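How Do Mystery Writers Hide Clues?

Have you ever reached the end of a detective story and shouted "But I should have KNOWN that!"? Then you've met a writer who is very good at hiding things. The answer was there the whole time, printed in ordinary black ink, and you read straight past it. Mystery writers love doing this to you, and once you know how they do it you can start catching them out!

What is a clue?

A clue is a piece of information that helps you work out what happened. It might be an object, like a muddy boot or a torn bus ticket. It might be something a person says, or something a person doesn't say when you'd expect them to. It can even be something missing, such as a dog that should have barked and stayed quiet.

Most mystery writers try to follow a rule called "fair play". Fair play means the reader gets to see every important clue before the detective explains the answer. If the detective suddenly says, "I forgot to mention that I found the thief's hat in chapter two," that's cheating, and readers get very grumpy about it.

Let's look at one

Our mystery for today is called The Silver Whistle of Tredoston. It's set in a seaside town, and it has 18 chapters and 267 pages. The detective is a retired ferry captain named Howard Yeoman, who eats far too many pickled onions and is afraid of geese.

In the story, a silver whistle vanishes from the Haslam Museum on a stormy August night. Three people were in the building: Mrs Brusavlow the cleaner, a guide named Pip, and a visitor who had come to draw the old boats. All three say they were nowhere near the whistle. One of them is fibbing!

Trick one: hide it in a list

On page 69, Howard peeks into Pip's bag. The book says:

"Inside were an apple, two pencils, a ball of blue wool, a spare sock, a bus timetable and a half-eaten cheese sandwich with a great deal of mustard."

Which thing do you remember best? Lots of people say the sandwich, and it's easy to see how that happens. It comes last, it has the most words, and mustard is a bit funny. But the clue is the blue wool! Later on, a strand of blue wool turns up on the window latch, and by then most readers have forgotten all about Pip's bag.

The middle of a list is a fantastic hiding place. Our brains like beginnings and endings, and they get a little sleepy in between.

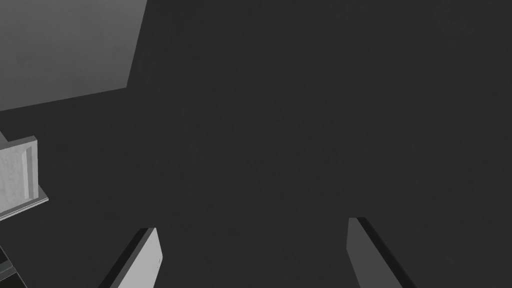

Two flat gripper fingers and a dark grey surface, drawn by computer.

Trick two: make something exciting happen

Writers also like to put a clue down and then make a loud noise. Howard notices that the museum clock is ten minutes slow. Interesting! But before he can think about it, the lights go out and a goose comes crashing through the door. Now you're worrying about the goose (so is Howard) and the slow clock slips right out of your head.

Magicians do the same sort of thing when they wave one hand about so you won't look at the other. It's called misdirection.

Trick three: the red herring

A herring is a small silvery fish. When it's smoked and salted it can turn a reddish brown, and it smells very strong indeed. In a mystery, a "red herring" is a false clue that leads you the wrong way.

The visitor in our story has muddy boots, a bad temper and a locked suitcase. Very suspicious! For nine chapters you'll be quite sure he did it. Then the suitcase is opened and it's full of birthday presents for his granddaughter in Ilatstead. He was only grumpy because his feet were wet.

A good red herring has to make sense in the end. If the boots are muddy, the writer needs to tell us how they got that way.

Do writers know the ending first?

Many do. They decide who did it and how, and then work backwards, dropping clues into earlier chapters. Others start writing without knowing, get a surprise along the way, and go back to tuck the clues in afterwards. Both ways can make a cracking good book.

Your turn!

You don't need to write 267 pages. A whole mystery can fit into 4000 words, or even onto one sheet of paper. Start with something small that has gone missing, like your teacher's favourite mug or the last lamington on the plate. Think of three people who might have taken it, and pick one to be guilty. Then write a list of things found in that person's pocket, and slip your clue into the middle.

Read it out to someone in your family and stop just before the answer. Can they guess? If they all get it straight away, bury your clue a bit deeper. If they have no idea at all, go back and mention it once more, very quietly, perhaps just before the goose comes in.

Words to know

Alibi: proof that a person was somewhere else when the crime happened.
Fair play: showing the reader all the important clues.
Misdirection: getting someone to look the wrong way.
Red herring: a false clue.
Suspect: a person who might have done it.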